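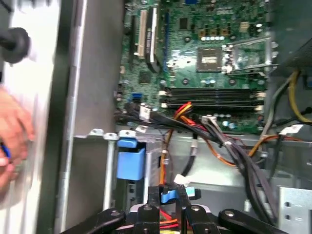

## 2022-02-22 — memory and cable demos, bench 2

Good session! I came in expecting to spend the whole day on calibration and instead got 64 usable demos before dinner. Writing it all down while it's fresh, because the last entry for this bench is three lines long and I had to guess at half of the settings.

### Setup

- Chassis flat on the bench, cover off, clamped on the short sides. The gray mat slips, so use the cork one.
- Memory slots empty at the start of every demo. CPU socket open and empty too, and nothing goes near it today. Keep the path well clear of the retention lever. It sticks up a lot further than you think when you're driving from the wrist view.
- Arm on the Bednarek mount, low position. Leader arm on the small table to the left.
- Recording through Warkudura, new branch. Old branch still drops the gripper channel if you pause twice in one take.
- Force limit 19 N on the fingers. I tried it lower first and the module rotated in the grip every time the edge touched the slot.

### Task list, as run

1. Pick memory module from tray, seat in the slot nearest the socket, press both ends, back off.
2. Same, but farthest slot.
3. Move the cable bundle aside toward the drive carrier, hold, release.
4. Unplug one SATA cable (spare, not the one on the blue port), lay it on the case floor.

Tasks 1 and 2 went in by remote control with the leader arm. Task 3 I did by hand guiding, arm in free mode, and I'm now a total convert for anything with cables. With the leader arm you push, see the bundle spring back, push again, and the recording is full of little corrections. Holding the wrist myself I could feel when the bundle had given up and just follow it down. The traces are so much smoother — I kept replaying them!

Task 4 is a mix. Hand guiding to get over the connector, then leader arm for the pull. Switching modes in the middle of a take works now, which it did not in January.

### Counts

Planned 84 takes, kept 64. Most of the ones I threw out are from task 1, in the first hour, when I was still bumping the white latches on the way in. A few of the bumped ones are recoverable if we trim the approach. I left them in the folder marked `trim_maybe` and didn't count them.

Take 684 on the running counter is the best task 2 we have. Straight down, one press per end, clean exit. If you only look at one, look at that.

### Wrist camera notes

The wrist view is lovely for this. All four slots in view, the latches at both ends, and the cable bundle below so you can tell early if it's going to be in the way. Two complaints:

- The left wall of the case comes out bright and soft. Moving the lamp toward the power supply side helped a bit, but then the perforated side of the supply goes dark. I left it in between.
- A hand on the left side blurs when it moves. Hands do come in during hand guiding and when parts are handed over, so the takes need a flag for it. I've added `hand_in_view` to the take sheet. Please fill it in as you go. Doing it afterward is miserable, I tried with the first batch.

### Things that went wrong

- The yellow cable on the right wandered back into the path twice. Taped it to the outside of the case after the second time.
- Free mode has a drift to the left when the arm is nearly straight. Very slight, and you stop noticing, and then your replay lands half a slot over. Bring the base closer. I moved it one hole forward and it went away.
- Finger pads from Flanance are getting shiny. Still grip fine on the module, slide on the cable jackets. New set is in the drawer with the hex keys.
- Forgot to zero the leader arm after lunch. Lost the next few takes. The reminder is on the monitor now in very large letters.

### First replay

Ran open-loop replay on three of the task 3 takes, chassis untouched between them. The bundle went over on all three! It doesn't land in the same place each time, and the orange wires in particular do what they like, but the move itself holds up. For task 1 the replay got the module over the slot and then pressed a bit off square, so I stopped it by hand. I don't want to crack a board on an open-loop run.

### Next

- Train the small Gaser policy on task 3 alone, before mixing anything. Config is copied over, just needs the path changed.
- Twenty more of task 1, slower approach, coming in from above the drive carrier side.
- Shift the chassis a few degrees between takes. Today it was fixed and the policy is going to memorize that, I'd bet money on it.
- Ask whether we can have the second chassis from the shelf. Different board layout, same kind of memory slots.
- Order more cork mat.

Arm parked, brakes on, leader arm unplugged. Data is copied to the shared drive, but the checksum was still running when I left.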